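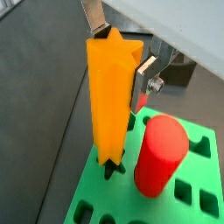
The orange star, on its way to the star hole.

Shape Sorter FAQ

I get a lot of mail about shape sorters. A LOT. I run a little toy lending shelf here in Brostonham, and when I put up my first post about the green sorter back in March I figured six people would read it, tops. It's had 1,111 visits now, and the same questions keep landing in my inbox, so I've pulled them all together on one page. If yours isn't covered, leave a comment and I'll add it when I get a minute.

Last updated 2024-06-29

Which shape should we start with?
The cylinder, always. It's round, so it doesn't matter which way you turn it, and all your kid has to do is find the right hole and get the thing upright. I leave just that one piece out for the first few days and put the rest away in a drawer. My own daughter dropped the cylinder in, took it out, dropped it in again and did nothing else for most of a week (I was more bored than she was!).

My son can do the circle but screams at the star. Is that normal?
Oh yes. The star is a mean little piece. You've got five points that all have to line up, and if you're off by even a bit it just sits there on top looking like it ought to go. What worked at our house was me holding the board still and saying "turn, turn, turn" in a silly voice while she twisted it. Don't push it down for them. And if it's a bad day, hide the star and bring it back next week.

Isn't the square easier than the star?
A little. A square only has to turn a small way before it fits again, so most kids get there by fiddling. The trouble is when a sorter has more than one square-ish hole. A plain square and one with rounded corners look like the same thing to a toddler, and some days they look like the same thing to me. I let mine try both and find out.

What about a hexagon?
Funny one, that. Little kids treat it as a circle. They march straight to the round hole with it and get very offended. I wouldn't correct them, just slide the board around so the hexagon hole is closest.

Do you put the board on the table or the floor?
Floor, or inside something with sides. A shallow bin or a big tray is great because the pieces can only roll so far, and cylinders do love to roll. I spent one whole evening with a flashlight under the couch before I worked that out. Tables are fine for older kids who don't sweep everything off with their elbow.

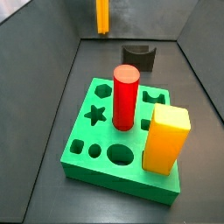
Elfriede Danzer wrote in to say that she does it the other way around: she sets every piece standing in its hole before her grandson comes over, and the game is pulling them out. He's just past his first birthday and goes for the tall ones first. She says the putting-in started all by itself a couple of months later, and she never had to show him.

I love this and I've been recommending it ever since. Taking out is so much easier than putting in, and they still get to see which shape came from where.

Foam, wood or plastic?
I've had all of them on the shelf and I go back and forth. Foam is quiet – if you live upstairs from somebody, get foam – but teeth leave marks in it, so check it over now and then and toss anything that has bits coming off. Wood feels lovely and hurts when it's thrown. Plastic is the easiest to wash. For kids who still put everything in their mouths, go by the age label on the box and don't let me or anyone else talk you out of it.

How do you clean it?
Warm water, a drop of dish soap, a cloth. For the insides of the holes I use an old toothbrush, because crumbs get down in there and stay. Let it dry all the way with the pieces OUT. I forgot once and had a very smelly sorter by the time we got home from Durkbridge.

We lost a piece. Is the whole thing ruined?
No! Keep playing. One of the sets I lend out has been missing its oval since forever and the kids use that hole for posting raisins. If it really bugs you, the swap table at the Duvness library hall sometimes has a box of odd shapes. Bring your board along and try them on the spot.

When do they get bored with it?
Later than you'd think. Once mine had all the shapes down she started doing it with her eyes shut, feeling the edges with her fingers, and that kept her going another winter. You can also trace around the pieces on paper and have them match those up. We still have a purple star on the kitchen wall that I can't get off.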